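Ticket: Culberg room planner – wall tile veining repeats and floor finish exports too light
Product: Culberg desktop, Gratier materials library
Opened by: Getsemaní Robles
Assigned to: Interior finishes support
Priority: Normal
Status: Closed, one item deferred

Reported problem

Customer is preparing a finishes package for the Cisneros apartment, kitchen and entry. Walls are set to a light gray marble-look tile, floor to a dark gray veined stone. Two faults are reported. The wall veining repeats in a visible stripe on every elevation, and the floor comes out several shades lighter in the exported PDF than it does in the viewport. Both appeared after the library update in July. The tile schedule and the quantities are correct.

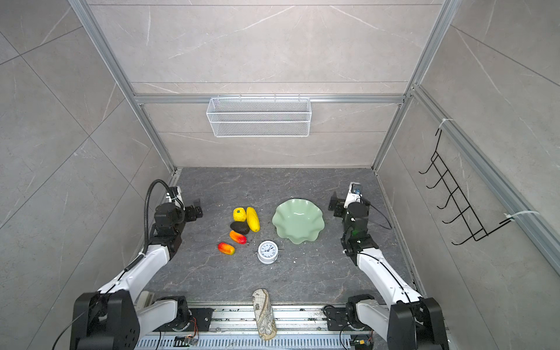 Step 1. Reproduce

Opened the customer's project on a clean install. The stripe is present on all kitchen walls and on the entry wall facing the door. It is easiest to see in elevation view at 40 percent zoom. In perspective view it is hidden until the camera is level with the wall. The export fault reproduces with PDF only. PNG output matches the viewport.

Step 2. Check the material assignment

The wall material points to the Gratier large-format set, which ships with 16 tile faces. The update reset the face count to 2 on any project saved in the older format, so the planner alternates the same pair along each course. Rotation was also reset to fixed.

Set the face count back to 16 and rotation to random, 180 degrees only. Quarter turns should stay off for this set, as they break the vein direction on rectangular tile. Regenerated the walls. The stripe is gone on all elevations except the short return beside the pantry, where the layout origin is locked.
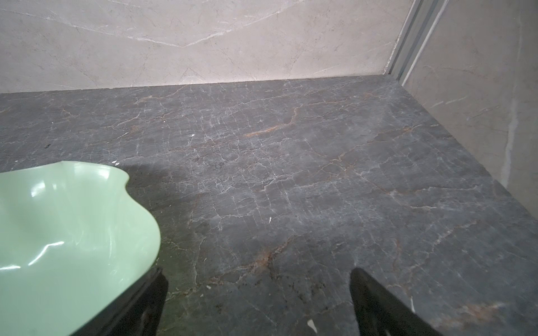
Step 3. Unlock the layout origin

The pantry return was drawn as a separate wall and kept its own origin. Joined it to the main run and moved the origin to the outside corner. The cut tile now falls behind the cabinet end panel. Customer should confirm this with the installer before the drawings go out – the cut is narrower than on the previous revision.

Step 4. Floor color on export

The floor uses a custom finish brought in from Skument as a honed stone. On import, Culberg wrote the reflectance value into both the gloss field and the base color field. The viewport ignores the second entry. The PDF writer does not, and lightens the color to match.

Cleared the base color field and set gloss to 18. Exported the sheet again with the same print profile. Floor color now agrees with the PNG on the same monitor. No printed proof was made.
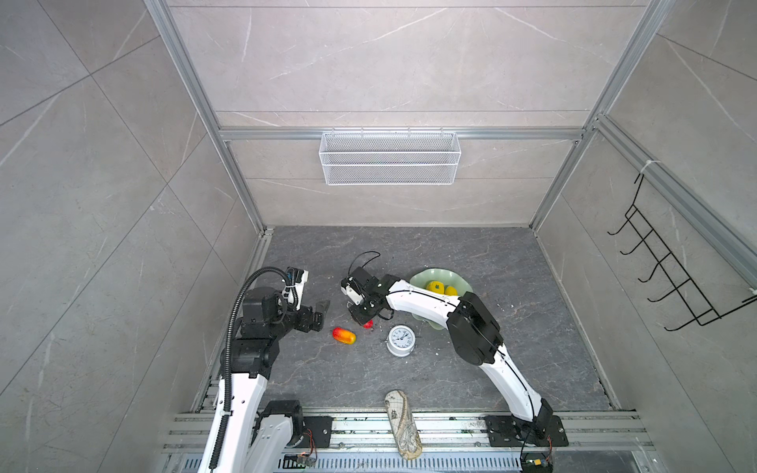 Step 5. Grout lines

Customer added this while the ticket was open. Grout on the floor disappears at small scale. The joint is drawn to true width and drops below the minimum line weight on the sheet. Turned on "hold joint at minimum weight" in the sheet settings. The setting changes the drawing only and has no effect on the grout quantity.

Customer reply

Wall tile looks right now and the floor is close enough for the client meeting. Question on the backsplash: it uses the same Gratier set, and I would like the veins to run up from the counter in one direction instead of turning at random. Can rotation be fixed on one wall and left random on the others?

Support reply

Yes, with a duplicate of the material. Copy the Gratier set in the project library, give it a new name, set rotation to fixed, and apply it to the backsplash only.

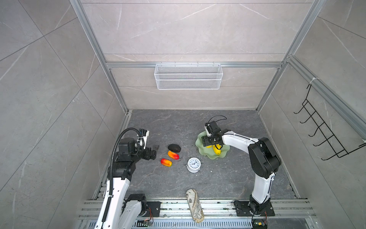 The copy will appear as a second line in the tile schedule. To order both as one product, enter the same supplier code on each line and select "merge by code" before exporting the schedule. Waste allowance is taken from the first line in the merge, so check that value on the original set.

Resolution

Face count, rotation and wall origin corrected in the customer's file. Floor finish repaired. The import fault with Skument finishes is logged separately and stays open. Until it is fixed, clear the base color field by hand after each import.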